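Perception and control corner

Quick one this time, half the group is packing for Miyazaki and I have until lunch to get this out.

Main news: Dukau 4 is on the shared branch. Pull it, rebuild, read the change notes BEFORE you mail Saimi. The grasp planner and the width estimator are now separate processes. Used to be one big loop, and if the estimator stalled the whole thing stalled. Now the planner carries on with the last good width and puts a stale flag on it. Please look at the flag. Two people already haven't.

Width estimator itself: Radwa Samir has rewritten the finger finder. Old version looked for dark blobs and took the two biggest. Fine on a pale table, hopeless over anything dark. New one fits the inner face of each finger and works out the gap from there, then checks against the last few frames so it doesn't jump. Runs in 10 milliseconds on the old desktop, so no excuses about speed.

Still unhappy with plain backgrounds though, for a different reason. Fingers are easy, great contrast, but the pose tracker has nothing to hold on to. No texture, no corners, and it starts to drift. Remedios went through 164 clips from April and marked 56 where the tracker lost itself, nearly all of them over bare white.
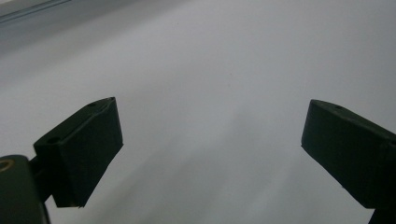

Jaws open over plain white. Easy for the finger finder, very little for the tracker.

For now there's a guard in the tracker. If the feature count drops too low it stops updating and says so in the log, insted of guessing. Threshold is in the config under tracker, min_features. Don't set it to zero to make the warning go away. Gleice is trying a longer fix that leans on the motion sensor through the blank bits. Early days, branch is called rastavero, expect it to break.

Other bits:

Log viewer (Grustedance) now lines up planner and estimator messages on one timeline. Scroll wheel zooms, finally. Export to plain text is still broken on long runs, known, on the list.

Calibration files have a new format. The converter is in the tools folder, run it once per gripper and keep the old file untill you've checked the zero width by hand. If closed reads as anything other than closed, redo it.

The replay tests take ages. Leidy Marulanda is splitting them so the short set runs on every push and the long set overnight. If you have a clip that reliably upsets the planner send it to her, with the config you used please, a clip without the config is no use.

Bugs to the tracker board, not my inbox. Next item when people are back from Miyazaki.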